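Simulation Teleoperators Wanted (Part-Time, Remote)

Botstead is hiring people to be patient with a robot that does not exist.

The robot lives in software. It has two arms, a gripper on the end of each, and no common sense of its own. We are building a learning system called Clultetix, which is supposed to pick up everyday household skills by studying how people perform them. First, people have to perform them. You would sit at home with a pair of hand controllers, move the simulated arms through a task, save the result, reset the room and go again. Each saved run is called an episode. We need a great many episodes.

If you have ever spent an evening in a video game sorting your inventory while the kingdom burned, please keep reading.

What the work looks like

You work from the robot's own cameras. One view looks out over its torso, and the others ride along with the grippers. The torso view is good for getting your bearings. A gripper view is good for the last few inches of a reach, and until then it mostly shows you whatever the arm happens to be aimed at, often building materials.

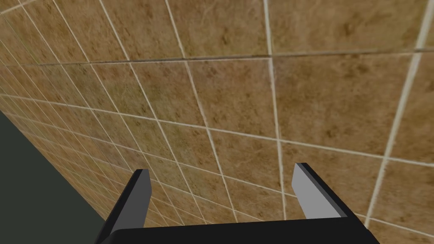

Gripper view with both fingers open and nothing between them but tile.

New operators tend to stare at the torso view and forget the others. After a week or so they switch between them without thinking, much as you do with car mirrors. We would like you to reach that stage, and the training is built around it.

The current batch of tasks is called Plaline and concerns desks. You get a room, a desk and a few small objects, along with a one-line instruction such as "move the tablet to the left side" or "put the ball in the drawer." The room layout changes between sets. Sometimes the desk is out in the open, and sometimes it has been placed in a corner where a pair of robot elbows is not at its most graceful. Corners pay the same as open floor. We have been asked. 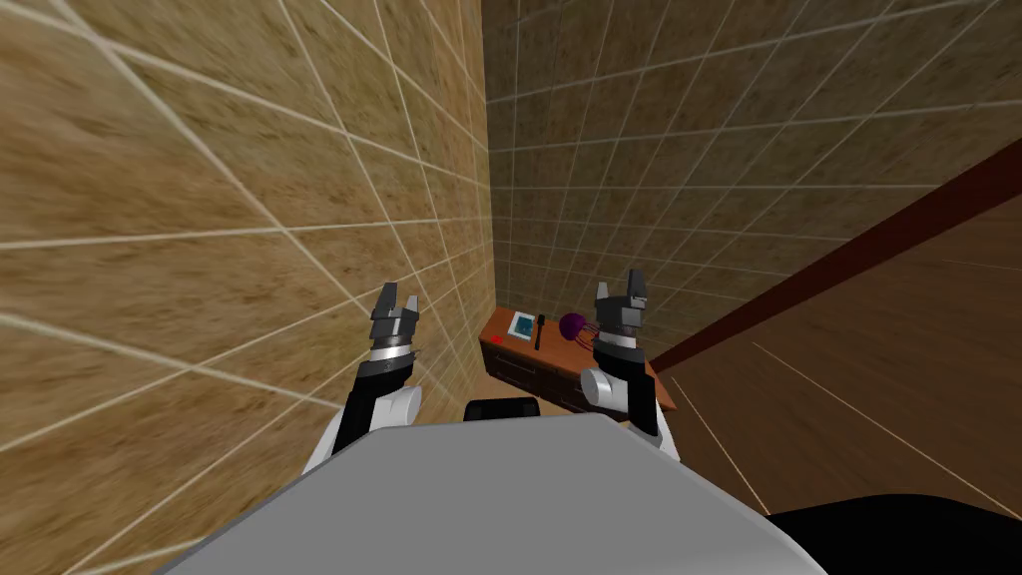
What you would do

Complete assigned tasks in the simulator, usually about 20 saved episodes in a two-hour shift.

Mark each episode as success, partial or failure. Mark it truthfully. A failed grasp with the right label on it is useful to us, and a failed grasp labeled as a success is a small lie that Clultetix will repeat with great confidence.

Write a short note when something odd happens. "Ball rolled off the back, could not reach" is a perfect note. We have received notes in verse. They were fine, but they took longer to read.

Redo episodes that come back from review. Everyone gets some back, including the reviewers when they take a shift.

Move at a natural, steady pace. Speed records are no help, and neither is hovering over a pen for a full minute deciding who you are.

What we are looking for

Steady hands and a tolerance for repetition. You may open the same drawer many times. It will be a slightly different drawer each time, and you should be the sort of person who finds that mildly interesting.

Fluent reading and writing in English, at the level of short instructions and short notes.

A desktop or laptop computer with a wired internet connection. We send a test program before the trial shift that checks whether your machine is up to it. The controllers are ours, arrive by mail and go back the same way.

You must be 18 or over and able to work at least two shifts a week.

You don't need a degree, and you don't need to know anything about robotics. Experience with 3D games, drones, sewing, model building or dental work has all gone over well. Left-handed applicants are very welcome, as our existing episodes lean heavily to the right and it is starting to show.

What may put you off

The physics are good but not perfect. Every so often an object will slide, wobble or leave the desk in a manner that Newton did not cover. Note it and reset.

The feedback is visual only. You will not feel the gripper close on anything. Some people get used to this in an hour and some never do, so we run a trial shift before anyone signs a contract.

The work can be hard on wrists. Shifts are capped at two hours, with a break in the middle that the software enforces by freezing both arms. Pleading with it has no effect.

Pay and hours

You are paid by the shift and never by the episode. We tried per-episode pay in February and received a remarkable number of very fast, very bad episodes. The trial shift and all training are paid at the full rate, which is stated in the contract you see before the trial.

Shifts run in the mornings and evenings, Eastern time, seven days a week. You choose your slots a week ahead. The target for Plaline is 2000 accepted episodes, and operators who do well will be offered work on the next batch, Haslam, which is set in kitchens and has more things to drop.

Your recordings

We save the arm movements, the simulated camera views, your labels and your notes. We do not record your face, your voice or your room. Episodes are stored under an operator number. If you leave, your past episodes stay in the collection, and the contract says so in plain language on the first page.

How to apply

Send a short email to Keith Nuttall, operator lead, through the contact form on the Botstead jobs page. Put "Plaline operator" in the subject line. Tell us which hand you favor, which shifts suit you, and about one fiddly task you have done more times than seemed reasonable. A resume is optional. Cover letters about a lifelong passion for grippers will be read with interest and some concern.

Applications close on Saturday, April 11, 2020. Trial shifts are offered in the order applications arrive, and everyone gets a reply.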